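# Who checks the checklist?

The Punon handling guide now runs to 383 clauses, and only 7 of them mention bags. Dralska signed up to it in July and calls its cells compliant. Compliant with what? Clause 200 asks for a "clear work area." It never says how clear, or who decides.

I have read more than one guide like this. They are long on signage and short on anything soft, shiny or see-through.

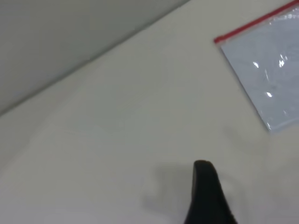

*Page last changed: July, 4:10 p.m.*

A zip-top bag with a red strip, on a bare pale table, would pass clause 200 easily. The creases and glare on the plastic don't come up. Plimow wants the guide made mandatory. I'd want those bag clauses rewritten first.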